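Search this forum Search Advanced
Reading time: 2 min

Printed hub disc with pegs – is the paired hole layout worth it?

jekton_fan
Printed the Rerkness disc over the weekend, light green, nothing fancy. It has the big center hole and then the ring of larger holes, each supposed to take a peg, with a smaller hole next to it. The write-up says the small holes "lock the peg against turning." I don't buy it. Has anyone got that to work with plain round pegs?

mbaranauskiene
I printed it too and I have the same doubt. A round peg in a round hole will turn no matter how many holes you put beside it. You'd need a pin going across, and the drawing doesn't show one.

Ashok Gautam
You're both reading it wrong. The small hole is for a screw, and the screw head sits over the lip of the peg. Mine has held since February.

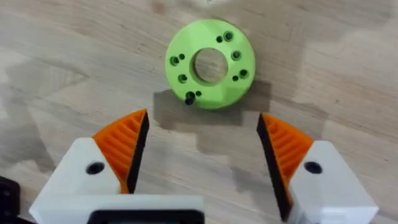
Last edited by jekton_fan, Tuesday 9:41 pm

One black peg in, the rest left open. The larger holes look stepped to me, so maybe there is room for a lip, but my pegs are straight all the way down. Ashok, which pegs are you using? The file pack only came with one kind.

Ashok Gautam
Vivley ones, bag of 200. They have a collar.

mbaranauskiene
So the design works if you buy a different part. That isn't the same as the design working. Also the rim bothers me. The model is meant to be a circle and it comes out with flat sides.

ra_workshop
The flats are your export settings. Mine was set to 60 segments and you could feel every one with a thumb. Went to 259 and it was smooth, but the slicer took forever.

jekton_fan
Fine, I'll give you the rim. I still say a thick disc like that is a waste of plastic if the pegs only sit in the top part. 69 grams for something that holds a few pegs?

Ashok Gautam
Print it thinner and tell us how long it lasts – I'd give it a week.

mbaranauskiene
Has anyone tested that, or is it a guess?

Ashok Gautam
Guess. But I'd put money on it.

jekton_fan
Thin one is on the printer now. Straight pegs, no screws.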